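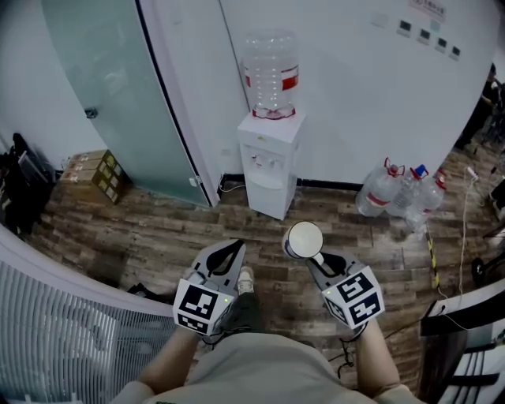 Paper cup held in the right gripper, water dispenser task.

Hand-held gripper trial: frequently asked questions

Last updated 17th April. Maintained by Patricio Ibarra. Questions about the schedule go to Darragh Horgan.

What is being compared?

Two sets of hand-held grippers. One is the Bulto, the pair we have used since last year. The other is the Tavares, which Erirness is considering as a replacement. Both sets are judged on the same tasks, with the same operators, in the same rooms.

Why hand-held grippers and not the arms?

The arms come later. We want to settle the finger shape and the camera position first, and that goes faster when a person carries the tool. Whichever set is chosen will be mounted on the arms in May.

Which tasks are in the trial?

There are 23 tasks on the list. Most are tabletop jobs such as sorting, folding and opening containers. The water dispenser task is one of the few done standing up. It is on the list for the paper cup, which is light and easy to crush, and for the taps, which need a steady push from a finger tip.

How many times is each task done?

Each operator does a task 40 times with each set. Attempts that are stopped early still count and should be logged as stopped. Please do not delete them.

How hard should I squeeze a paper cup?

Close the fingers until they touch the cup, then a little more. If the side of the cup buckles, log it as a crush even if you go on to finish the task. Hold the cup below the rim. Cups held at the rim tend to fold when they are half full.

Does it matter which hand holds the cup?

No, but keep to the same hand for a whole block. Write down which one at the start. Changing hands in the middle of a block makes the results hard to compare.

What are the cubes with black and white squares for?

They are tracking markers. The software reads them to work out where each gripper is. Keep sleeves and cables away from the faces, and wipe them with a dry cloth only. A scratched face should be reported and the cube replaced before the next block.

What does the camera on the gripper see?

It has a wide fisheye view. You get the gripper's own housing at the bottom, the object in front of it and a good deal of the room. Straight lines bend toward the sides, and the corners are black.
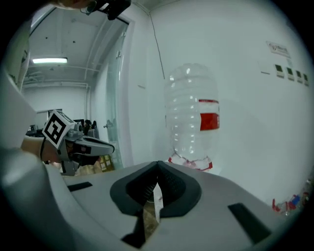

View from the gripper camera, with the water jug in the center and the second gripper at left.

Is clear plastic a problem for the camera?

Sometimes. Ribbed, see-through containers give bright highlights, and the outline can get lost against a white wall. A label helps. We score this under "visibility" on the form, from one to five. Give the score for the object you are handling and ignore the background.

Should I tidy the room before recording?

Clear a path for your feet and leave the rest. Boxes, chairs and open doors are fine. We want ordinary rooms in the recordings.

Where do the recordings go?

Into Sasesis, under the trial folder for your set. Name each block with the task number and your initials. Uploads usually finish overnight, so leave the laptop plugged in.

Can I swap finger pads between the two sets?

No. The pads are part of what is being compared. Spare pads for each set are kept in separate trays.

My wrists are sore. What should I do?

Stop and take a break. Two blocks in a row is the limit. Note it in the comments, as comfort is also scored.

When will a set be chosen?

After all operators have handed in their forms. Darragh will send the scores to everyone who took part.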